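Is a grout sealing service worth paying for, or is it a spray bottle with a van?

Posted in Floors & Tile
3221 views

ustov_road
We moved into a place in Protville in April and most of the ground floor is tile. A company called Grivora came by to quote for a "deep clean and lifetime seal" of the grout. The number was $444 for the hall and the back room, and the man was very sure that without it the grout would "fail from the inside" within two years. I asked what was in the sealer and he said it was proprietary. I asked what lifetime meant and he said it depended on the floor.

I'm not against paying people for work. But the grout seems fine to me. It's a bit darker near the door, the way grout gets, and nothing is crumbling. All we do now is sweep and go over it with plain water.

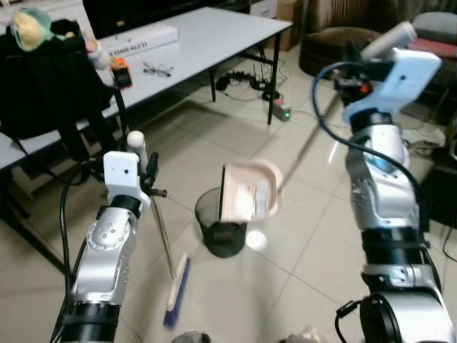 Kanokwan Klinhom
Did he test it before he quoted? Put a few drops of water on a grout line and leave them alone for ten minutes. If they sit there in beads, the grout is either sealed already or it's a type that doesn't drink much water to begin with, and you'd be paying for nothing. If they soak in and leave a dark spot, it's unsealed cement grout and a sealer might do some good. Try it in two or three places, including the dark bit by the door, after a normal wash with a little dish soap so you aren't testing a layer of old grease.

Then ask to see the lifetime warranty on paper. I had one of these in my last house. The warranty was void if I used any cleaner except theirs, and theirs was sold by the quart. I also had to book a yearly "inspection" that cost money. Read the exclusions first and the promises after.

"Fail from the inside" doesn't mean anything I recognize. Grout cracks when the floor under it moves or when it was mixed badly, and a sealer won't fix either one.

lindqvist_tile
I'm going to half disagree. I did tile for a living until my knees quit and I sealed plenty of floors. Penetrating sealer on cement grout does slow down stains, mostly in kitchens and around toilets. It wears off, though. Anybody who says lifetime is selling you the word. A few years in a hallway is decent, less where people come in with grit on their shoes.

What I'd look at is how you clean. The glossy kind of beige tile is easy, dirt has nothing to hang on to, so whatever you push around ends up down in the joints. Get the dry grit up first, every time, before any water goes near it. Change the water when it looks gray. Most of the "ruined" grout I was called out to see was old mop water that had dried in the lines, and it came up with a stiff nylon brush and an alkaline cleaner. No vinegar, it eats cement. Don't let anybody put acid on it either unless they can tell you why.
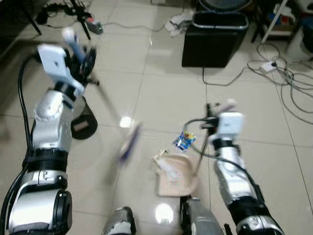
If you do want it sealed, buy a small bottle of a water-based penetrating sealer and do it yourself on a dry floor. Wipe the extra off the tile before it hazes – on a shiny surface you will see every smear you left. Start in the corner farthest from the door, and clear everything off the floor first, down to the odd round black thing sitting out on the tiles, or you'll be working around it with wet sealer on both sides. My last customer paid $259 for a bigger area than yours, labor included, and I thought I did all right out of it.

ustov_road
Did the water test in three spots. It beaded in the back room and soaked in near the front door, so I guess somebody sealed part of it once. I called Grivora and asked for a price on the door area alone and was told they don't do partial floors. I also asked for the warranty and they said I'd get it after the deposit. I'll be buying the bottle.

Kanokwan Klinhom
After the deposit, sure. Check that the bottle says it's for cement grout, and do the water test again a day or two after it cures. If it still soaks in, a second thin coat is fine – one thick coat just gets sticky.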